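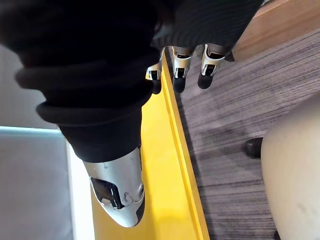

Wer über Sicherheit bei Robotern schreibt, landet schnell bei Software. Der Ausfall bei Kollár in Jistville hatte eine banalere Ursache: Stoff. Eine Strickmanschette am Handgelenk war verrutscht und geriet in ein Daumengelenk. Die Hand schloss nicht mehr, meldete aber 200 Zyklen lang keinen Fehler.

Ctibor Polák vom Prüflabor Grustudia nennt das einen Wartungsmangel. Ich halte es für einen Konstruktionsfehler. Textile Überzüge schützen vor Staub und Quetschstellen, doch sie gehören fest verschraubt und in den Prüfplan. Im Handbuch mit seinen 771 Seiten kommen sie in 2 Sätzen vor. Bis April soll eine neue Fassung vorliegen. So lange sollten die Hände stillstehen.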